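A visit to the Etia carpet mill, and an afternoon at the Tisow showroom

The coach left at 7.30 and reached the mill shortly after nine. It was November and wet, and the car park at Etia is on a slope, so we went in by the loading bay instead of the front door. Visitors are given a hi-vis waistcoat, ear plugs and a pair of steel toecaps that strap over ordinary shoes. The toecaps are uncomfortable after an hour. Bring thick socks.

Etia makes carpet tiles and broadloom for offices, hotels and public buildings. It has no retail shop. The open day runs once a year and is meant for fitters, buyers and people on flooring courses, although there were a few in our group who simply lived nearby and wanted to see inside.

We began in the yarn store. Most of the yarn arrives on cones from Destum, already dyed, and is racked by shade number. The store had 538 shades on the list when we were there, and a good many of them are greys. Our guide said that grey in one form or another makes up most of what leaves the building, and that the order book has looked that way for years. A cone that comes in slightly off shade is kept back for samples or for the backing trials.

Next was the tufting hall. It is one long room and the noise is considerable even with the plugs in. Needles push the yarn through a backing cloth, row after row, and a loop is left on the face. Some qualities are left as loops and some are cut. The machine on the far side was running a loop pile for a hotel order and had been set up overnight. We were allowed to stand behind the yellow line and watch, and a finished length was pulled out over a table so that we could handle it.

After tufting the carpet goes through the backing line and then an oven. This was the warmest part of the tour and the group slowed down noticeably. Tiles are cut at the end of the line by a press, stacked and boxed. Offcuts go into a cage and are collected twice a week. I asked whether they were recycled and was told that some of the yarn can be recovered, but that the backing is still a problem.

Lunch was soup and sandwiches in the canteen, included in the ticket. There was a vegetarian soup. The coach then took us across town to Tisow, a flooring and interiors supplier that keeps a showroom and training rooms above its warehouse. Here the idea was to see carpet laid and in use, and to hear about fitting.
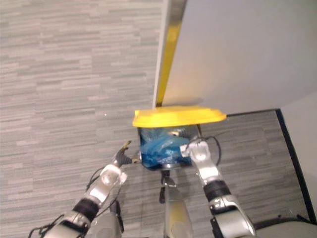
Pattern direction took up the first part of the talk, and it was the most useful half hour of the day for me. A streaky carpet has to be planned from the main entrance to the room, and the fitter should agree the direction with the client before anything is cut. In a plain carpet a join may show as a faint line, but in a linear one an error of a few degrees shows all the way down the wall. The grey striped carpet at Tisow meets a black baseboard, and a dark edge like that makes a clear line for the eye to judge the stripes against. The trainer's advice was to snap a chalk line from the middle of the room and ignore the walls, which are rarely square in any case.

We then moved on to wear and cleaning. Tisow gives its clients a simple schedule: vacuum daily in corridors, less often in meeting rooms, and deal with spills the same day. Striped and flecked designs hide crumbs and lint well. The trainer pointed out that this can be a drawback, as cleaners see a floor that looks fine and leave it, and grit works down into the pile.

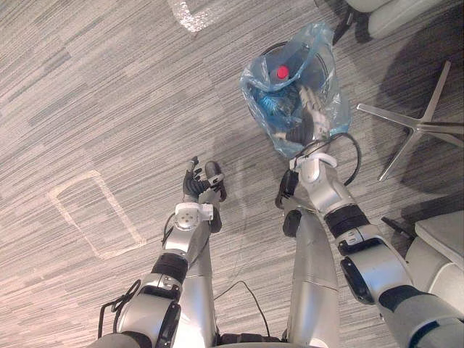
Chair castors were the next subject. Hard castors damage loop pile faster than anything else in an office, and the damage is usually under one or two desks where the same person turns in the same place all day. Tiles help, because a worn one can be swapped with one from under a cupboard. It is worth keeping a box of spares from the original batch. A later batch of the same shade may not match, even from the same mill.

There was some discussion about cost. The fitters in the group thought clients spend too little on the floor and too much on what stands on it. A buyer who had used Valcárcel for a library said the dearer carpet had outlasted two sets of furniture — she would specify it again without hesitation.

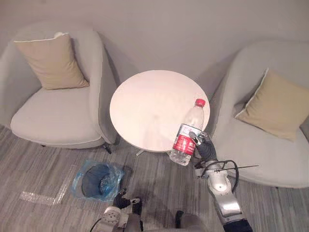

Acoustics came last and felt a little rushed. Carpet takes the edge off footsteps and chair noise, but it does less for voices than people expect. Soft seating and curtains do more of that work, and bare walls undo it. We were given a leaflet with test figures, which I have not yet read properly.

Tea was served at four and there was time to look through the sample books. Samples can be taken away free of charge, up to six per person, and larger pieces can be ordered and returned.

Some practical notes for anyone thinking of going next year. The ticket covers the coach, lunch and both visits. The mill has stairs between the yarn store and the tufting hall and no public lift, so ask in advance if that is a difficulty. Photographs are not allowed in the tufting hall. The coach was back at the station by 5.45, and the return trip was slow because of roadworks on the bypass. Booking is through the Etia office and opens in September.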